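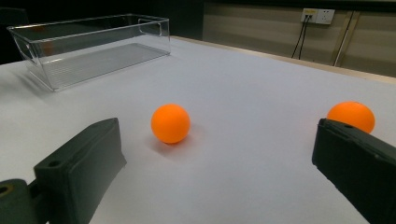 ## 3. Task and Data Collection

### 3.1 The ball task

The student teams all worked on one task during the course: pick up two orange balls and put them in a clear bin. We chose it after trying several others in January. Folding a cloth took too long for a class period, and stacking blocks could be solved by almost any team on the first day. Two balls and a bin gave the students something they could set up in a minute and still get wrong in several ways.

Figure 1 shows a layout with both balls on the table and outside the bin, as seen from the gripper. The fingers are large in this view, and the right one overlaps part of the farther ball. Many student questions in the first week were about this kind of overlap. A ball that is half hidden by a finger can be easy to see from where the student stands and hard to find in the recorded video.

**Figure 1.** View from the hand-held gripper, with two orange balls and a clear bin on a white tabletop.

### 3.2 Equipment and roles

Each team had one hand-held gripper and one table. The students moved the gripper by hand, and the recordings were later used to train a policy for the arm, which the class called Tako. Students worked in pairs. One held the gripper and the other reset the table, started the recording and kept the log. They traded places halfway through the period.

The log was a shared sheet with one row per demonstration. It held the team name, the starting layout, whether both balls ended up in the bin, and a free comment. We had planned to drop the comment column to save time, but the teaching assistant, Shuk-fan Tsao, asked to keep it. The comments were later used to sort the failed demonstrations, as described in Section 4.2.

### 3.3 Starting layouts

For the first two class periods the teams placed the balls wherever they liked. When we looked at these recordings, most of the balls had been set down near the middle of the table, within easy reach of the person holding the gripper. From the third period on, the teams drew a card before each demonstration. The deck had 52 cards, each with a small sketch of where to put the balls and how to turn the bin. Students were told to follow the sketch by eye and not to measure.

The cards slowed the work down at first – one team spent more time arguing over the sketches than recording – but the pace recovered within a period.

### 3.4 Data set

The class recorded 2,535 demonstrations. A demonstration was kept if both balls were released inside the bin and the gripper was lifted clear before the recording stopped. Balls that were dropped on the table and picked up again were allowed, and the log marks them as recoveries. We did not ask students to make mistakes on purpose.

We set aside 200 demonstrations as a test set before any training was done. These were drawn evenly across the teams, so that no single person's way of moving the gripper would dominate. The teams did not know which of their recordings had been set aside.

Some differences between teams remained. The team that named itself Canono approached the balls from straight above almost every time, while Tam tended to come in low and close the fingers from the side. Both ways worked for the people using them. Their effect on the trained policy is taken up in Section 4.3, where we compare policies trained on a single team's data with a policy trained on all of it.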